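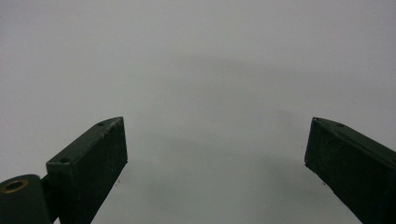
Bument Condos Get Their Elevator Back, and Buyers Are Circling

Well, it finally happened. The elevator at the Bument, that big brick condo building at the bottom of Kinnear Street here in Emarville, is running again, and I rode it up and down twice last week just because I could. If you've been following my little corner of the local housing news, you know I have been going on about this elevator since winter. I had two listings up on the top floor and I was carrying staging lamps up the stairs in snow boots, so yes, I took it personally!

The short version: the owners' association voted in March to pay for a full replacement of the elevator equipment, the work wrapped up in May, and the building passed its inspection the same month. Sales in the building had pretty much stalled while all this was going on. Now they haven't. Three units have gone under contract, one of them with a couple who had walked away from the very same unit in February (they were nice about it, and they came back with a slightly lower offer, so good for them).

A bit of background for anyone new to town. The Bument has 80 units on six floors and it was a furniture warehouse before it was homes. The conversion was done well, with high ceilings and those tall windows everybody wants, but the elevator that went in was already a secondhand unit, and it had been limping for a long time. It quit for good right before the holidays. People on the lower floors shrugged. People on five and six did not shrug, and I heard about it from several of them in the grocery store.

What made it messy was the money. The reserve fund covered part of the job but nowhere near all of it, so the association settled on a special assessment of $95 a month per unit, running for 14 months. I've read the notice that went out to owners and it's pretty clear, which I can't say for every notice I've read over the years. Owners who want to pay it all up front can do that. If you sell before the 14 months are up, the balance gets settled at closing unless the buyer agrees to take it on, and that has to be in the contract in plain words. Please don't leave it to a handshake. I had one deal in another building nearly come apart over a leftover balance on a roof assessment, and the amount was less than what the buyers had spent on their moving truck.

So is this good or bad if you're looking at the Bument? I've been asked that at every showing, and I think it's mostly good. An assessment is no fun, but you can see exactly what it's paying for and you know when it ends. I get a lot more nervous walking clients into a building with suspiciously low dues and a hallway ceiling with brown rings on it. The regular dues at the Bument are going up too, starting this fall, because the board wants to build the reserves back up. I haven't seen a final figure on that and I'm not going to guess at one here. Ask for the current budget and the last set of meeting minutes before you write an offer – your agent should be getting those for you anyway, and if they aren't, ask them why.

Prices in the building held up better than I thought they would. The top-floor units took the worst of it, which makes sense, and a couple of sellers up there pulled their listings and decided to wait. One of those is coming back on next week. It's a corner two-bedroom with the original freight hook still in the living room ceiling, and the owners have hung a fern from it. The first and second floor units barely moved in price the whole time. I even had a multiple offer situation on a one-bedroom on the second floor in April, with the elevator doors still taped shut and a folding sign in the lobby!

Parking is the other thing people bring up, and there's some news on that as well. The Bument's own lot is tight, with one space per unit and next to nothing for guests. The city has been talking about opening up the Grivargate lot, the big gravel one behind the old bus garage, for evening and overnight permits. It would hold more than 300 cars once it's paved and striped. The council took comments on it in May and from what I heard in the room most people were in favor, although the folks whose yards back up to it are worried about headlights, and I don't blame them. There was talk of a hedge or a fence along that side. No vote yet. If it goes through it would help everybody on lower Kinnear, including the little storefronts that lose their dinner customers because there's no place to leave a car after 6 p.m.

I should say that the Grivargate plan isn't a done deal, so if a seller tells you that you'll "have parking across the way," smile and keep asking questions. I've seen that line in one online listing already. You can't buy a condo based on a gravel lot that might get paved. What you can do is go down there at 7 or 8 in the evening and drive around the block a few times, and see how it feels to look for a spot when you're hungry and tired. I tell all my clients to do this in any neighborhood, and hardly any of them do it, and then they call me in the first week.

Back to the building itself. Since the elevator work tore up part of the lobby anyway, the association went ahead and had the floor patched and the mailboxes replaced. The mailboxes were overdue (mine used to stick when I rented there, and that was a long time ago). The lobby still needs paint, and I'm told it's getting some over the summer. The new elevator car is plain on the inside and a little smaller than I expected, so if you're moving in with a giant sectional, measure it first, and book your move with the building office. They're asking for a few days' notice and they want pads up on the walls. Moves have to be done by 5 p.m., which is going to annoy some people, but the hallways echo and I get it.

A few things I've learned from walking buyers through there lately, in no special order. The units on the street side are brighter and louder. The ones on the back side look out over the rail cut, and there's only a train now and then, but you'll want to hear one before you decide. Storage cages in the basement are deeded with some units and rented with others, so check which kind you're getting. The laundry room on the ground floor is still there and still works, though most of the units have their own hookups by now. And dogs are fine, with a limit of two, and there's a strip of grass by the side door that sees a lot of use.

For sellers, my advice is to get your paperwork together now while there's some excitement. The assessment notice, the inspection letter for the elevator, the budget, the insurance summary. Lenders have been asking a lot more questions about condo buildings than they used to, and a missing page can hold up a closing by a week or more. I had one held up this spring over an insurance certificate with the wrong unit number typed on it. Everybody was packed, the movers were booked, and we all sat there waiting on one corrected page. If you bring me a folder with everything in it I will probably hug you.

For buyers, there are four units listed in the building as I write this, and I know of a couple more owners who are getting ready. That's a decent pick for the Bument, where it's more usual to see one or two at a time. I wouldn't panic and I wouldn't wait until the end of summer either. The weeks right after a big repair tend to be a nice window, when sellers are still feeling a little cautious about what they can ask and the building is in better shape than it's been in years.

I'll be at the open house on the fifth floor this weekend from 1 to 3 p.m. It's a one-bedroom with a den, and the den is a real den with a door, which I know people always wonder about. Come up and say hello even if you're only nosy about the elevator. There'll be lemonade, and there'll be copies of the assessment notice on the kitchen counter so you can read it for yourself. Street parking on Kinnear is free on weekends, and if that's full, try the blocks up by the library.

I'll post again when the council puts the Grivargate lot on its agenda for a vote.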